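Tips > Workshop > Small Parts Storage

Sorting Small Parts Without Losing Half of Them

57 comments | 317 shares

Most benches collect a pile of odds and ends: screws left over from flat-pack furniture, picture hooks, spare fuses, the washers that came with a faucet. Left alone, the pile moves into a drawer and the drawer stops closing. You can clear it in an evening with a basket, a compartment tray and a clean tabletop.

Start with a clear surface

Take everything off the table, including the lamp if it is in the way. Wipe the top and let it dry. If the surface is dark or has a strong pattern, lay an old pillowcase over it so small screws show up. Work sitting down. Sorting takes longer than people expect and it is hard on the lower back.

Put the basket in the middle

Everything unsorted goes into one basket, and the basket goes where either hand can get to it. A perforated plastic one is light and lets grit fall through, so put a sheet of newspaper under it if the parts came out of a garage drawer. Very small screws and pins will go through the holes too. Keep those in a bowl or a jar lid until you get to them.

The tray sits beside the basket, close enough that you are not carrying parts across the table. Left or right is up to you. Try it both ways for a few minutes before you settle.

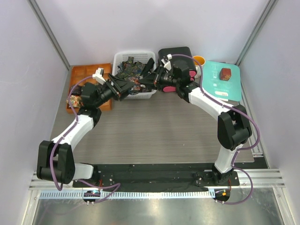

Sort by job first, size second

Sorting by size looks tidy but is slow to use. When you need to hang a shelf you want the anchors and the screws that fit them in the same place. Give each job its own compartment: hanging, plumbing, electrical, furniture hardware. Only split a group by size when its compartment gets too full to see the bottom.

Anything you cannot identify goes in a single "unknown" compartment. Write the month on a scrap of tape and stick it inside. If it says November and it is now summer, throw the contents out.

Label the tray, not the lid

Lids get swapped. Put the label on the front edge of the tray or on the floor of the compartment. Masking tape and a pencil work fine and come off cleanly if you change your mind.

Keep a limit

Our tray at home holds 19 groups and that has been plenty. When a new kind of part comes in and there is no space, something else has to go. Keep 2 of any odd furniture bolt and recycle the rest with scrap metal.

Afterward

Put the empty basket back on the shelf under the bench. For the next few weeks it catches whatever turns up in pockets and on windowsills. Empty it into the tray every Thursday, or whenever the bottom is covered.

Related tips
Getting Rust Off Old Hinges
How to Store Half-Used Paint
Pegboard or Drawers?
Cleaning Plastic Baskets and Bins
What to Keep in a Kitchen Tool Drawer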